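Chapter 6
Comparing Grippers Fairly

In this chapter
Choosing a task that tells you something
Finger shape, finger surface and grip force
Where to put the camera
Keeping score without fooling yourself

6.1 Why I start with chess

When I got my first job testing grippers, I was handed a box of foam cubes and told to pick them up until I got bored. I got bored very quickly! Every gripper we owned could pick up a foam cube, so at the end of the week my results table was a long column of ticks and I had nothing useful to say to anyone.

My boss at the time was Huia Dunstan, and she looked at the ticks, went off to her car and came back with a folding chess set. It's still the first thing I reach for, and you'll be using one for most of this chapter. (If your set is missing a piece or two, don't worry. None of the exercises needs a full game.)

Chess pieces are a lovely nuisance to pick up. A pawn has a round knob, a narrow neck and a wide base, so there's an obvious place to grip it and several tempting wrong ones. The neighbours stand close by, which means that a finger that's too fat will nudge something on the way down even if the grasp itself goes well. And the board gives you a grid for nothing. You can say "the piece went down half a square off" and everyone in the room knows what you mean.

6.2 What the wrist camera gives you

You'll meet two camera positions in this book. The overhead camera sits on a post and sees the whole table all the time. The wrist camera rides along with the hand, so its view changes with every move, and the fingers are nearly always in it. Students tend to find that annoying at first. I'd ask you to be patient with it, as having the fingertips and the target in one view is a great help when you're trying to work out why a grasp went wrong.

Have a look at how much of the board you get from each of these two views, and how large a single pawn looks.

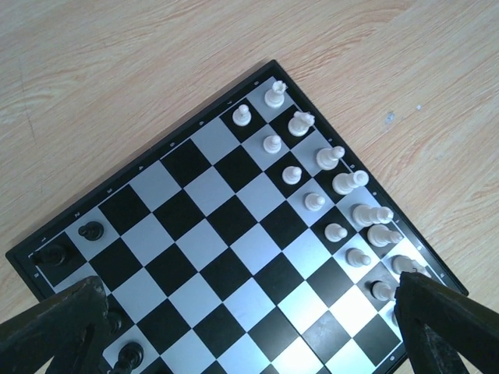
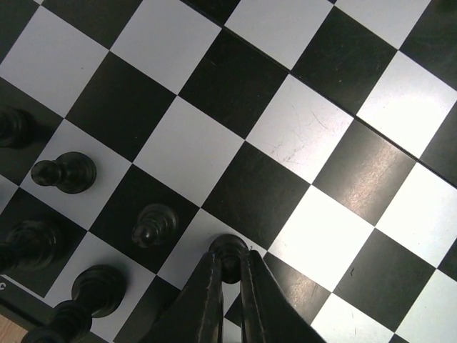 Figure 6.1 Wrist camera views of the chessboard. First: the white pieces along the far side, with a finger at each lower corner. Second: the fingertips together around a black piece, its round top showing just beyond them.

With the fingers apart you can read the rank numbers down one side and plan a path. Closer in, most of that has gone, and you have a single file letter to tell you where you are. If your controller relies on finding the edge of the board, think about what it will do at that point. Mine used to stop dead, and I spent most of one October blaming the motors.

Look at the light squares too. In both views some of them are so bright that they're nearly washed out, and the dark ones can throw a shine back as well. A black pawn on a black square is harder still – try tracing the outline of its base with your finger and see how soon you lose it. We'll come back to lighting in section 6.5, but you can save yourself a lot of grief by moving the lamp before you touch any software.

6.3 Three made-up rules that have served me well

Change one thing at a time. When we compared the Jisden fingers with the Fumach ones, we kept the same arm, the same controller and the same starting pose, and swapped only the fingers. It was dull work and it took 50 attempts per pair. The first time round I'd also "improved" the closing speed halfway through, so all of that went in the bin.

Decide what counts as a success before you begin. Is a piece that goes down and then topples a success? What about one that lands on the right square but bumps its neighbour? I give those separate columns on the score sheet. Hollis, the older of our two arms, hardly ever dropped a piece but was a terror for bumping. Tito was the other way about, and a single "success" column would have made them look like twins.

Write down the failures in words. A sheet that says 19 failed grasps is much less use to you than one that says 15 of them slipped off the knob and the rest closed on thin air. The first sort calls for a different fingertip or a firmer grip, the second for another look at your camera calibration.

6.4 Before you start the first exercise

You'll need a board, a handful of pawns, a gripper with two fingers and a score sheet (there's a blank one at the back of the book). Set the closing time to 450 milliseconds and leave it there until I tell you otherwise. Put one pawn in the middle of the board with no neighbours, and run the pick with the fingers coming straight down. Once that's behaving itself, add a second pawn on the next square and run it again, this time with the bumping column filled in.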